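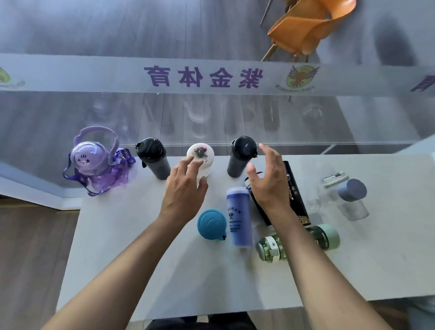
Home Features Materials Kitchen Archive Subscribe

The Seal Is the Part That Fails

A reusable drink bottle is a pressure vessel of modest ambition. The body, whether steel or molded plastic, will usually outlast the owner's interest in it. The lid is a different matter. It has moving parts, it is handled several times a day, and it depends on a ring of soft material that costs a few cents and is seldom sold separately.

Most lids use one of three sealing methods. A screw cap compresses a flat or round gasket against the rim as the thread is turned. A flip top presses a small plug into a spout, held by a latch or by friction at the hinge. A push-in lid relies on a flexible ring squeezed sideways against the inner wall. The screw cap is the most forgiving of the three, as the user supplies the force and can supply more of it when the gasket begins to age.

Silicone is the usual gasket material. It tolerates boiling water and stays flexible in a freezer, but it absorbs oils and odors readily. Coffee is the common offender. A ring that smells after washing has taken compounds into the bulk of the material, and scrubbing the surface will do little. Soaking in a warm baking soda solution overnight helps in some cases. Replacement helps in all of them.

The repair shop at Vidmar has kept a log of returned bottles since it opened its small-goods counter. Of the 88 bottles brought in for leaking through the end of May, 26 had a gasket seated upside down or twisted in its groove. Another 12 had no gasket at all, the ring having presumably gone down a drain or into a dishwasher filter. Cracked lids made up most of the remainder. Body failures were rare and nearly always followed a drop onto concrete.

We use cookies to remember your reading preferences. Accept Manage settings

Insulated bottles add a second failure mode. The space between the two steel walls is evacuated and closed at the base, and if that closure is damaged the vacuum is lost for good. The test is simple. Fill the bottle with boiling water, close it, and wait five minutes. If the outside wall is warm well below the neck, air has entered the gap. The bottle still holds liquid and may be kept for cold water, but there is no practical home repair.

Carbonated drinks deserve separate mention. A shaken 600 ml bottle of sparkling water can build enough pressure to lift a flip-top plug past its latch. Ondosa, which molds lids for several smaller labels, now adds a vent groove to its screw threads so that gas escapes before the last turn releases the cap. Trotivura uses a similar groove cut at a steeper angle. Both work if the thread is kept clean. Dried juice in the groove will close it.

Cleaning practice matters more than brand. Take the gasket out once a week with a blunt tool – the handle of a teaspoon is adequate – and wash it apart from the lid. Let both dry fully before reassembly. Mold grows in the groove behind the ring, where a brush does not reach. Straws need a narrow brush run from both ends.

Spare parts remain uneven. Nernov sells gaskets by inner diameter and cross section, and will match a ring sent in by mail. Many other makers sell only the complete lid, and some change the thread from one model year to the next. Before buying a bottle, look for a part number molded into the underside of the lid. Write it down at the time of purchase, as the lettering on softer plastics wears smooth with washing.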